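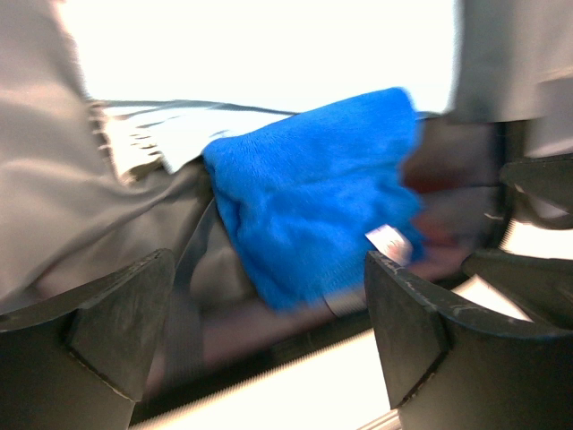

How to apply for the Fletero physics placement

Updated 6/27/19 by Fadi Hamdan

The placement is open to high school students who have finished one year of physics. There are 50 places, split between the Drivmont and Oscombe labs.

1. Write the statement. The limit is 593 words. Name one problem in physics and say how you would test it. Leave out general remarks on loving science.
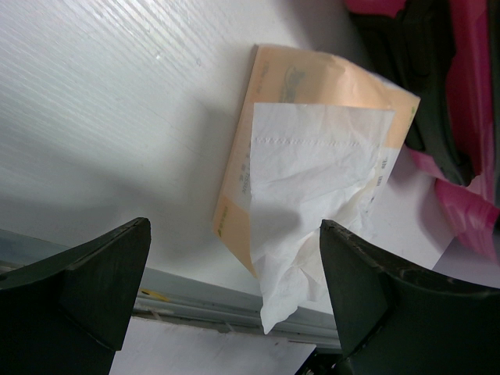
Tissue packet on a white surface

2. Ask two teachers for letters. One must teach math or physics. Give each of them your statement and form 129 – the form goes back with the letter.
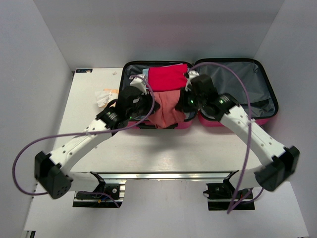

Open suitcase, right half empty

3. Choose a lab. Drivmont works on optics, Oscombe on fluids. A second choice is optional.

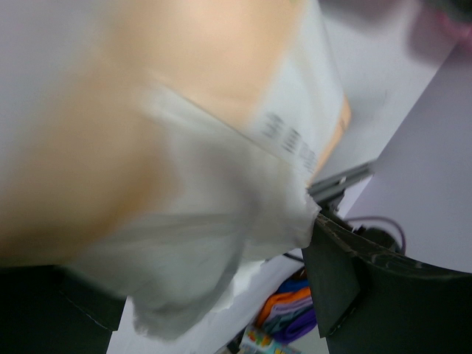 4. Mail the signed forms to the Lakatos office by the first of November. Scans are not accepted. Use a stiff envelope and tape the flap. Thin wrapping like the crumpled white layer here, ragged along its lower edge, does not protect paper in the mail. Replies take around 2 months.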